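Small-Space Storage: Sorting a Bedroom Corner
Final report, Akby group, January 2012

3. Items and setup

Our project looked at how people living in one small room store soft things and small things together. We chose bedding and snacks, as these came up most often in the 18 answers to our survey. The bedding is a plush blanket in large black and white checks. We wanted an open container that could stand next to it and be picked up with one hand, so we used a black wire mesh basket with a handle. 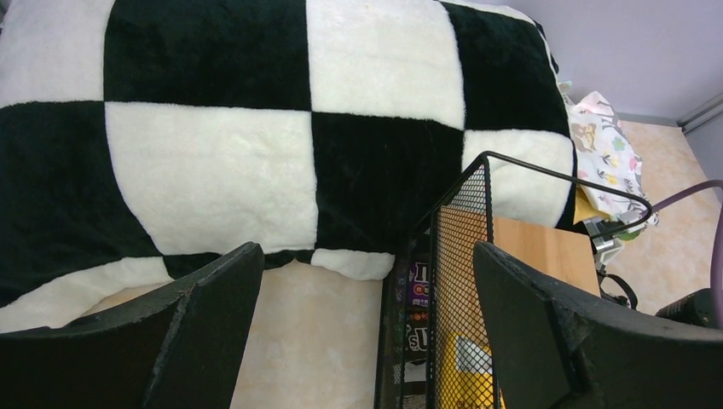

Figure 1. Mesh basket beside the checkered blanket.

The mesh lets air through, but small packets are hard to make out from the side. For the snacks we moved on to a clear bin with an open top. Seven people in the survey said they forget food they can't see, and a clear wall seemed the simplest answer. A board set at an angle inside keeps flat packets from lying in a pile on the bottom. 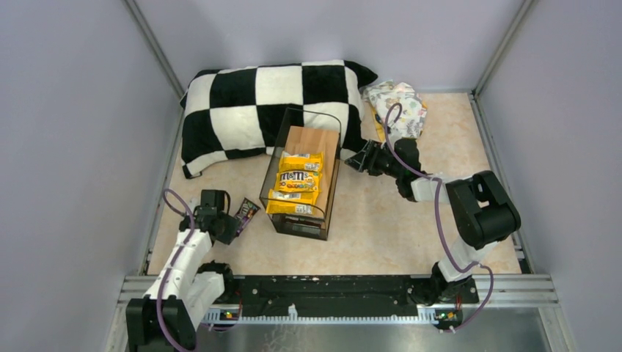 We did not test lids. Two survey answers asked for them, mainly on account of dust, and the Honby group covers lids in its own report.

4. Problems

The floor area was smaller than we planned for in June. A pillow takes up a lot of it, and folded fabric does not stay folded once people start reaching past it. We would put the soft items on a shelf next time.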